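Hưng Bạch had been fixing computers for other people for years before he charged anyone for it. He now runs a repair counter in Zillmont, open until six and until eight on Friday, and says most of the work is cleaning, sorting and telling people what they don't need to buy.

"Someone comes in ready to spend 500 dollars," he says. "I look it over and it's a 35 dollar part. You have to be willing to say so."

He learned the trade at Bakke, a surplus dealer that bought old office machines by the truckload. The job paid badly. He stayed because he was allowed to take home whatever didn't sell.

"My first 100 machines, I ruined plenty," he says. "Bent pins, mostly. I was in a hurry." 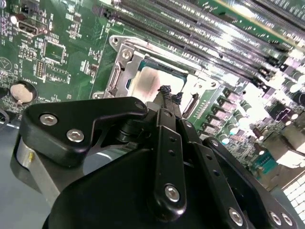
A CPU socket on a green motherboard.

When Bakke closed, he rented half a storefront from a shoe repair shop. The two businesses still share a door and a phone line -- customers sometimes get the wrong one. December is the slow month for him, and January makes up for it.

He doesn't advertise. Prices are on a card by the register, and a diagnosis is free if you leave the computer overnight. He won't work on a machine while the owner stands there.

"They talk, I talk, and then I've lost a screw," he says.

Asked what has changed, he mentions laptops with everything soldered down. He turns a lot of those away. Desktops he still likes, and he will put a new processor in an old one if the board supports it.
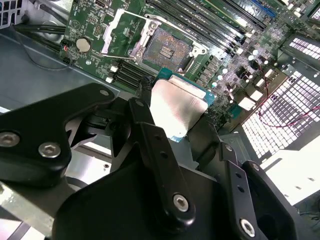
A processor just below an open, empty socket.

He has thought about hiring. One applicant knew more than he did but didn't want to answer the phone, and the phone is half the job. For now he works alone and closes for lunch.

"I'd like to take a week off," he says. "Maybe next summer. I said that last year too."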